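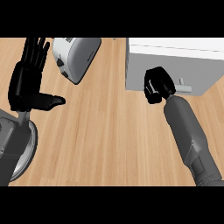 Skarphéðinn Vídalín
Responsable des ateliers cuisine, Maison Edener
Mis à jour le 29 août 2019

Entretenir un plan de travail en bois huilé

On me pose la question à presque chaque atelier, en général au moment du café : faut-il vraiment huiler son plan de travail tous les ans ? Je réponds toujours que cela dépend de la vie qu'on y mène. Chez moi, on pétrit, on renverse, on oublie des tasses, et je m'y remets chaque printemps, en avril, quand on peut enfin laisser les fenêtres ouvertes toute la journée.

Ce qu'il vous faut

Une huile dure de qualité alimentaire (j'utilise celle d'Ilent, en bidon de 1000 ml, et il m'en reste toujours pour les planches à découper)
Du papier abrasif, grain 120 puis grain 180
Des chiffons de coton qui ne peluchent pas, de vieux draps par exemple
Du savon noir et une éponge douce

Étape 1 : vider et laver

Débarrassez tout, y compris ce petit pot à cuillères qu'on a la flemme de déplacer ! Lavez avec un peu de savon noir dilué dans de l'eau tiède, rincez à l'éponge bien essorée, puis laissez sécher une nuit entière. Je sais, c'est long, mais un bois encore humide boit très mal l'huile et vous le regretterez au moment des finitions. 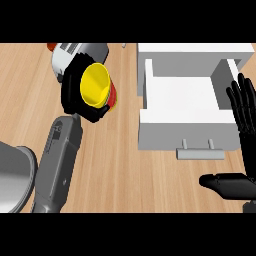
Étape 2 : poncer, doucement

Poncez toujours dans le sens du fil, au 120 d'abord, et sans appuyer comme un forcené (je parle d'expérience, mon premier plan en garde un creux près de l'évier). Passez ensuite au 180, jusqu'à ce que la paume glisse sans accrocher. Les auréoles noires autour du robinet demandent un peu plus de patience. Aspirez, puis essuyez avec un chiffon à peine humide.

Étape 3 : huiler

Versez peu d'huile à la fois et étalez-la au chiffon. Attendez 19 minutes, c'est le temps que je règle sur mon minuteur et je n'en démords plus, puis essuyez tout l'excédent. Recommencez le lendemain. Deux couches suffisent sur un bois déjà traité, trois sur un bois neuf.

Une précaution à prendre très au sérieux : les chiffons imbibés d'huile peuvent s'enflammer tout seuls. Étendez-les à plat dehors pour les faire sécher, ou plongez-les dans un seau d'eau avant de les jeter.

Ensuite, évitez les plats brûlants et l'eau stagnante pendant une bonne semaine.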